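The Yellow One

December 5, 2019
8 min read
16 shares · 100 comments

My aunt kept everything, and I mean everything, but she kept it in the wrong boxes. So when Lok-yiu and I took on the clearing out of the toy shop in Drirar we'd open a carton marked KETTLE PARTS and find it packed to the lid with dolls' shoes. Or you'd lift down something labelled DOLLS' SHOES and it would be bills. She'd run the place for most of her life and I suppose she knew what she meant by it all.

I had given us the weekend. Lok-yiu Mok, who has known me since we were both sick on the same school coach, looked at the shelves and said we'd need until Easter.

"We'll be done by Sunday," I said.

"You say that about everything. You said it about your dissertation."

The back room was the worst of it, so naturally we started there. Auntie Bea had hung black curtains all round it years ago for the puppet shows, and we left them up because taking them down was a job for people with a taller ladder. We had the dark table in the middle and a system. The system was mine. Broken went in the bin bag, sellable went through to the front, and anything small and mysterious went on the table to be dealt with later. By Saturday lunchtime nearly everything in the world had turned out to be small and mysterious.

That was when the egg showed up. It was in the toe of a wellington. I tipped the boot to see if there was a spider in it (there was, he was fine, he went out of the window) and out rolled this little yellow thing, bounced off my foot and went under the radiator. I got down on my stomach for it. When I came back up with dust all down my front, Lok-yiu had gone completely still.

"Give me that," she said. 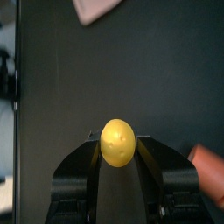

The yellow one. Three dimples, if you were wondering.

"It's a Flerkico egg," said Lok-yiu. "It's an actual Flerkico egg. Look at it!"

I looked at it. It was yellow. It had three little dimples on the one side, two more or less stacked up and the other off on its own, like somebody had poked it while it was thinking. I'd have put it straight in the bag with the odd jigsaw pieces.

"What's a Flerkico?"

You have to understand that Lok-yiu doesn't get excited. She got a first and said "good". She got engaged and told me by text, with a full stop. But now she sat down on an upturned crate and told me the whole thing, hands going everywhere. It was a game. It was made by a firm called Braltico, who only ever did the one game and then went under, and her grandad had one on top of the wardrobe that came down on wet Sundays. You each had animals, and there were eggs, and you hid an egg under an animal and the others had to work out which animal was lying. That was the phrase on the box, she said. WHICH ANIMAL IS LYING?

"And the eggs had different dimples," she said. "One dimple was a little fib. Two was a whopper. Three dimples meant the animal was telling the truth, and there was just one of those in every box, and we lost ours. I lost ours. I lost it when I was six and I said it was the dog."

"You blamed the dog?"

"He couldn't exactly argue."

I laughed, but she didn't, really. She turned the egg over a few times and then she put it on the table very carefully, as though it might go off.

"Your aunt must have had the rest," she said. "Nobody has just the egg."

Well, there went my Sunday.

We stopped sorting and started hunting, which is a different activity altogether and much better for morale. We did the kettle boxes and the shoe boxes. We did the drawer under the till, where I found a ledger in Auntie Bea's handwriting, green ink, every single thing she'd sold in 1983, and I read bits of it out while Lok-yiu was up the steps. Spinning top, red. Spinning top, red, returned, "will not spin". Tin frog to Mr Chung for his mother. She'd numbered the lines all the way down, and the very last entry of the year was number 864, and it said: Flerkico, one, to self.

"To self," said Lok-yiu from the top of the steps.

"She bought it off herself."

"Did she pay?"

I checked. She'd paid. She'd even given herself no discount, the daft woman, it was down at the full price of £16. I had to go and put the kettle on for a bit after that. I'd been all right up to then. I'd been all right at the service and all right with the solicitor and perfectly fine about the house, and then there she was on New Year's Eve on her own in the shop, selling herself a board game and writing it down properly.

Lok-yiu let me be for exactly as long as it takes to make two teas and then shouted that she'd found a pig.

The pig was in with the Christmas lights. The duck was in a jar of buttons. We never found the box, so I can't tell you whether she'd remembered WHICH ANIMAL IS LYING? correctly or whether her grandad made that up, but the pieces kept coming, one here and one there, all over the building. It was Lok-yiu who said what I'd started to wonder. She said it into a cupboard with her back to me.

"Do you think she hid them?"

"Hid them from who?"

"You used to come and stay here, didn't you? In August."

I did. I came every August from when I was seven until I thought I was too grown-up for it, which was thirteen (I was an idiot at thirteen). And we did play things. We played a game, me and Auntie Bea, that hadn't got a name or any rules I can remember, where there would be something in my slipper in the morning or something behind the jam. A little animal, it might have been. I'd bring it down to breakfast, and she'd look at it terribly seriously over her glasses and say, "And is he telling the truth, do you think?"

I hadn't thought about that in twenty years. I'd honestly believed it was just how she talked.

I told Lok-yiu and she came out of the cupboard with cobweb on her fringe and said, "So you have played it."

"I suppose I have. I didn't know there was a board."

"There isn't a board. It's all in the eggs."

We worked on till it was dark and the takeaway was open. By then we were clearing the table as we went, because there's only so long you can eat chips off your lap, and I'd stopped bothering with the system and started just putting things where they looked happy.

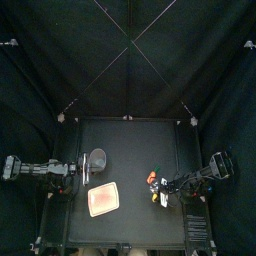 I've always been the one who tidies and Lok-yiu's always been the one who finds, so it went on like that. She'd call something out and I'd decide about it. The puppets were going to the school. The trains were going to my cousin, who'd asked for them with his eyes sort of sliding about, which meant he'd already told his kids. And I kept coming back to the egg, and moving it a few inches, and going off again.

I knew what I ought to do, you see. Three dimples. She'd lost hers when she was six, and her grandad had gone on getting that box down on wet Sundays with the honest one missing. All the animals had been lying for thirty years.

But I wanted it! I'm not proud of this. An hour before, I'd have thrown it in the bag, and now I wanted it more than the shop, more than the good clock, which was the only thing in the building worth any money. It had been in the toe of a wellington. They were green wellingtons, with frogs' eyes on the front. I hadn't said so to Lok-yiu but I'd looked inside the top of the left one, and it had my name in it, in green ink.

She'd hidden it for me and I'd been thirteen and gone home.

"You've gone quiet," said Lok-yiu.

"Just tired."

"Is she telling the truth, do you think?" she asked the pig.

So I told her about the boots. I told her about the whole thing, the name and the ink, and how I'd said I was busy the next summer and the one after that, and I may have cried on the chips. Lok-yiu patted me on the back in the way she does, as if she's getting wind out of a baby.

"Well, it's yours then," she said. "Obviously it's yours. You great pudding."

"But you lost yours."

"I didn't, though."

I stopped crying out of pure surprise.

"I didn't lose it," said Lok-yiu. She'd gone pink. "I kept it. I kept it in a sock. I didn't like it that Grandad always knew when I'd got it, so I took it, and then everyone was upset and I'd already said it was the dog. I've got it at home. It's in the tin with my passport."

"You've had it the whole time?"

"I've never told a soul. I haven't told Martin."

"That dog," I said, "went to his grave!"

"I know! I think about it all the time!"

And that finished us both off, we were no use to anybody after that. We laughed until Lok-yiu had to hold on to the curtain, and part of the rail came down, so that was one job started, anyway.

We didn't get done on Sunday. We didn't get done the weekend after, either, and she's stopped mentioning Easter. There's still a sheep out there somewhere, she says, there's always a sheep, and I've been through the jigsaws twice. But she brought her egg over last night in its sock, and we stood it next to mine, and then we each took a duck or a pig or whatever was nearest and had a go. She beat me, four games running. I couldn't tell when she was lying at all.

16 comments on this chapter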